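Section 4: Preparing the Twin-Arm Garment Demonstration for Visitors

Applies to: Fleltarar twin-arm bench cell, demonstration mode
Issued with: Drestent Open Day Pack
Revised: 29th July
Section owner: Natalie Kershaw

4.1 Purpose of this section

This section covers the set-up, running and closing down of the garment demonstration at open days and arranged visits. It assumes that the cell has been installed and levelled as set out in Section 2, and that both arms have passed the joint check in Section 3. It does not cover recording, training or unattended running.

The demonstration consists of three parts: the arms at the table, the pick from the table surface, and the lift. Each part can be shown on its own. A full showing, with questions, fits comfortably into the slot given to each group on the Netdale site plan.

Two trained people are needed. The operator stays at the control desk. The presenter talks to the group and watches the visitor line. The presenter does not operate the cell.

CAUTION: The arms can move without warning whenever drive power is on. A still arm is not a safe arm. Nobody may reach over the table until the operator has called "drives off" and the presenter has repeated it.

4.2 Before the visitors arrive

1. Set the visitor line. Measure from the outermost reach of either arm, with the elbow straight, and add the clearance given on the site risk sheet. Mark the line with floor tape. Do not use a rope or chain that could be dragged into the cell.

2. Clear the tabletop. Remove tools, cups, paper and spare clothing. Wipe the surface with a dry lint-free cloth. Do not use spray polish, as it alters the grip between fabric and table and the pick will slide.

3. Check the supply leads. Every lead should run to the back of the table and down to the floor, well away from the side where visitors stand. Press each adapter fully home.

4. Check the cables on both arms. Each cable must have a free loop at every joint it crosses. With drives off, move each joint by hand through its working range and watch the loop. If it pulls tight at any point, release the clip nearest the joint, let out more cable and refit the clip.

5. Check the finger pads. Press each pad sideways with a thumb. A pad that rocks must be refitted before the demonstration. Pads with a cut or a shiny patch must be changed.

6. Switch on control power. Leave drive power off. Wait for the controller to finish its start-up list.

7. Enter the demonstration code, 3231, at the desk. The desk shows DEMO in the top line. If it shows anything else, switch off and start again from step 6.

NOTE: Demonstration mode limits joint speed and holds the grip force at the lower setting. The limits cannot be changed from the desk. If a visitor asks to see the arms run faster, the answer is no.

8. Switch on drive power and send both arms to the rest position. Listen for clicking at the shoulders. A single click as the brakes release is normal. Repeated clicking is fault 105 (see 4.7).

4.3 Choosing and placing the garment

A striped garment is best for visitors. Stripes show where the cloth is folded, and people standing at the line can follow what the grippers are doing. Plain dark cloth is hard to read from a distance and plain white cloth is lost against the tabletop.

Use soft, medium-weight fabric. Avoid zips, metal buttons, beads and anything with a drawstring. Wash new garments once before use to remove the finish.

1. Call "drives off" and wait for the reply.

2. Drop the garment on the table from a low height. Do not fold it or smooth it out. The demonstration is meant to start from a crumpled garment.

3. Step back behind the line. Call "clear".

4. The operator restores drive power and selects HOLD AND APPROACH.

In this part of the programme one arm presses the cloth to the table while the other comes down to the bare surface beside it with its fingers open.

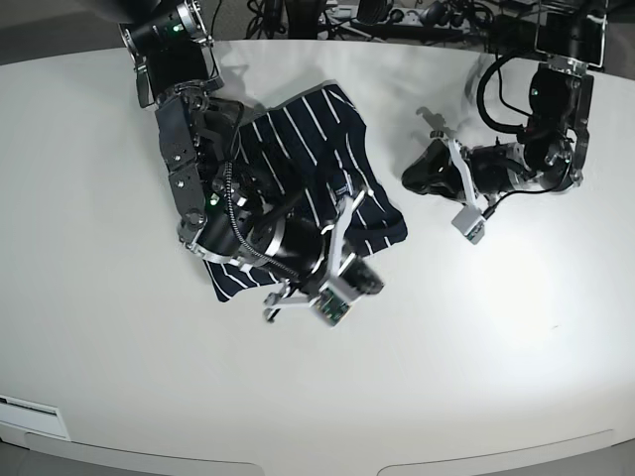 Figure 4-1. Robot's right arm on the garment, left gripper open and close to the tabletop.

5. Check the height of the open gripper against the table. The lower finger should be near the surface without dragging along it. If it drags, stop the programme and repeat the table height set-up in 2.6.

6. Check that the holding arm is pressing on cloth alone. The gripper tip carries a small camera board, and this must not be pushed into the table. If the board takes any load, stop, raise the arm and shift the garment away from the table edge.

NOTE: In this manual, "left" and "right" always mean the robot's own left and right. From the front of the table the two are swapped. Presenters should say "the arm on your left" when speaking to a group, to avoid confusion with calls made to the operator.

4.4 Checking the floor and the wrist camera view

The wrist cameras point where the grippers point. When an arm swings out beyond the table, the camera on that wrist sees the floor and whatever has been left on it. If the site has a spare screen, the wrist view may be shown to visitors, and it tends to draw more questions than the arms do. It also shows up an untidy floor very plainly.

1. With the arms at rest, select VIEW CHECK. Each arm in turn moves slowly out past the table edge and back.

2. Watch the screen, not the arm. Note any stand, packaging, chair leg or loose cable that comes close to the gripper.

3. Stop the programme and call "drives off" before moving anything.

4. Move stands and chairs out of reach first. Pick up packaging next. Leave cables until last, and trace each one to both ends before unplugging it.

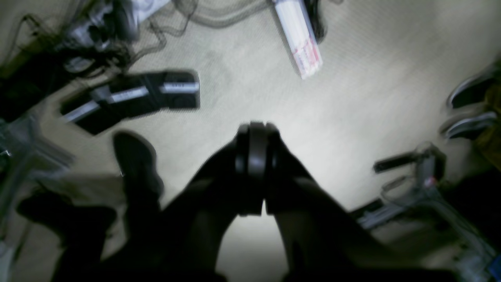

Equipment that has to stay on the floor should lie flat and be pushed back from the working side. Where a cable must cross open carpet, run it in one line and tape it down at both ends. Coils of spare cable are to be tied and placed behind the table. On a carpeted floor use cloth tape, as parcel tape lifts under foot traffic.

5. Repeat VIEW CHECK after any change. Repeat it also after each break, whether or not anyone is believed to have moved anything.

A slight blur in the wrist view while the arm is moving is normal and needs no action. A view that stays blurred with the arm at rest means a dirty or loose lens. Clean it with the lens cloth from the Clegg service kit. If cleaning makes no difference, check that the lens has not been turned in its thread.

CAUTION: Do not let visitors stand where they can see the screen only by leaning across the line. Turn the screen towards them or leave it off.

4.5 Running the lift

The lift is the last part and the one most likely to need a second try. Tell the group so before starting. A dropped garment is not a fault and does not need to be logged.

1. Bring the group up to the line. The presenter gives the safety talk from card 1 in the Open Day Pack. Late arrivals wait for the next showing.

2. Point out the stop button to the group and say who will press it. Visitors are not to press it unless a person is in danger.

3. The operator selects LIFT. The arm lowers, closes on the nearest raised fold and pauses.

4. During the pause, check that cloth is between the fingers. If the fingers have closed on nothing, select RETRY. Allow two retries, then stop and drop the garment afresh as described in 4.3.

5. Select CONTINUE. The arm raises the garment clear of the table and holds it.

6. Let the group look. The presenter may point with the long pointer from behind the line. Hands stay behind the line, even with the arm stationary.

7. Select RELEASE. The arm lowers the garment and the fingers open. Cloth may stay draped over a finger or catch at the finger base after opening. Do not pull it free with drives on. If it has not fallen after one SHAKE command, go on to step 8.

8. Call "drives off" and wait for the reply. Support the wrist with one hand. With the other, ease the cloth away from the finger base in the direction of the fingertips. Check that no thread has been left in the joints or round the screws. 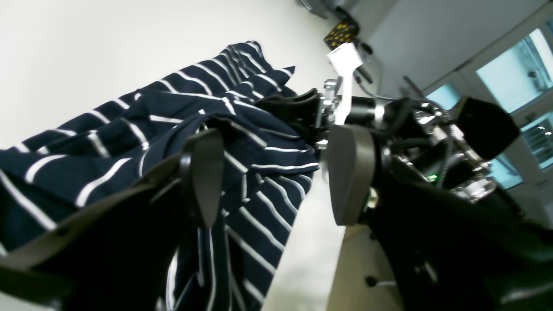
9. Look over the cable loop at the wrist before restoring power. Cloth that has been caught can shift the loop, and a shifted loop may snag on the next lift.

10. Restore drive power, send both arms to rest and invite questions.

4.6 Closing down between groups

Between groups, leave control power on and switch drive power off. The operator stays at the desk. If the desk is to be left for any length of time, remove the key and carry it.

The showing counter appears in the second line of the desk display. Write the figure on the log sheet at the end of each day. The wrist cables are due for changing at 3,000 showings, and the cell will go on running past that figure without any warning, so the log sheet is the only record. Cells handed over before December have no counter and are to be logged by hand.

At the end of the day:

1. Remove the garment and shake it out over a bin.
2. Send both arms to the parked position.
3. Switch off drive power, then control power.
4. Wipe the finger pads with a dry cloth.
5. Lift the floor tape. Left overnight, it marks carpet.

4.7 Faults likely during a showing

Fault 105, brake not released. Switch off drive power, count to ten and restore it. If the fault comes back, end the showing. Do not try a third time.

Fault 299, wrist camera lost. The arms will stop where they are. Check the plug at the camera board with drives off. The demonstration can be run without the screen, but not without the camera.

Arm stops with no fault shown. Most often the stop button has been knocked. Twist to release, then repeat steps 6 to 8 of 4.2.

Gripper closes slowly or unevenly. Look for lint at the finger joints. Remove it with tweezers -- never with compressed air, which drives it further in.

Garment slides instead of lifting. Check the tabletop for polish and the pads for wear. If both are sound, change to a heavier garment.

For any fault not listed, write down the number, leave the arms as they are and ring the Drestent service desk. Further fault codes are given in Section 7.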